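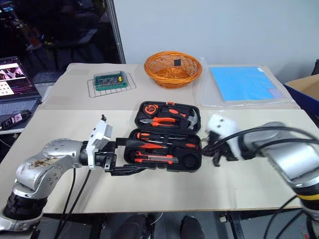
Starter tool kit, orange and black, molded case.

Are boxed tool kits ever worth buying?

qhourani
Moving into my first house in a couple of weeks and my wife's family wants to get us one of those tool kits where everything has its own slot in the case. Her aunt is set on it. I've rented my whole life and own one screwdriver and an Allen key from a bed frame. Every review I find reads like it was written by someone who opened the box and closed it again. Does anybody still use theirs after a few years?

sperling_st
No. You pay for the case. The hammer is too light, the pliers go sloppy at the pivot, and the molded slots mean that the day you buy a better screwdriver it won't fit where the old one lived. Then you own a case and a drawer.

Najwa Nseir
I'm going to disagree with some of that. I've had a cheap kit since college and the tape measure and hammer are the same ones it came with. I hang pictures and put shelves together. What exactly is a better hammer going to do for my picture hooks?

sperling_st
Hang enough pictures and the head will come loose.

Najwa Nseir
It's been eleven years. How many pictures do you think I own?

ozan_k
The "it'll break" argument is overdone, but so is the "great value" one. Stores love to print a piece count on the lid. Take out the bits and the little hex keys and you're down to a handful of things you'd pick up on purpose. I'd ask what the kit costs divided by the tools you'd have bought anyway. When I did that for my sister the kit lost, though not by much.

grurnden
Did you count the case as worth anything? I keep mine in a hall closet and it's the only reason I can find a tape measure in this house.

ozan_k
I counted it as zero. An old shoebox does the same job.

grurnden
A shoebox does not do the same job and you know it.

Parvathi A.
qhourani, what kind of house? If it's older than you are, I'd skip the kit and wait. Ours needed a pipe wrench in week one and a decent pry bar in week two, and I've never seen either in a gift set. People told us to get set up before moving in and I think that's bad advice. Let the house tell you what it wants.

qhourani
Built in the fifties. The inspector's report was long. So you'd go in with nothing?

Parvathi A.
Keep your one screwdriver. Add a tape measure, pliers and a flashlight. Buy the rest as it comes up.

sperling_st
Add a level. And buy used. Estate sales are full of hammers older than all of us and they're fine.

Najwa Nseir
Estate sales are also full of people like you who got there at six in the morning. He has a move to get through. If the aunt wants to give him a kit, let her give him a kit.

maysoun_h
Wife here. He did not mention that my aunt has already bought it.

ozan_k
Well, that settles the math. Free beats my shoebox.

sperling_st
Check whether the store takes returns without a receipt.

maysoun_h
I am not returning my aunt's present because of a man on a forum.

qhourani
OK, we're keeping it. I still don't trust the screwdrivers, so I'll get one good Phillips and see which one I reach for. Parvathi, what size pipe wrench?

Parvathi A.
Fourteen inch. Find out where your water shutoff is before you use it.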